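The great basket sort-out, part two

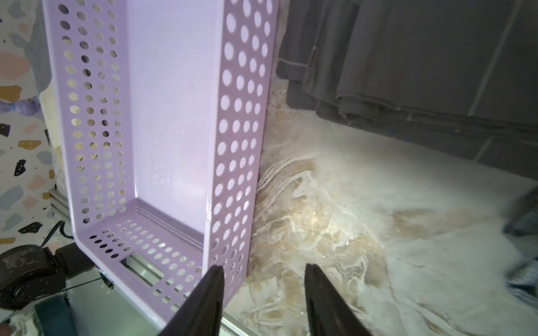

I've been meaning to sort out the bits and pieces drawer since we came back from Burnitz, and on Monday I finally made a start. My rule is that everything comes out before anything goes back, which always makes more mess than I remember! I do love a plastic basket for this sort of job, and the lavender one with round holes down its sides is my favourite -- it has a proper handle slot in the end, and the colour looks so pretty against marble swirls. I have seven baskets now. Two are still waiting for labels, and the string will have to live in one of those.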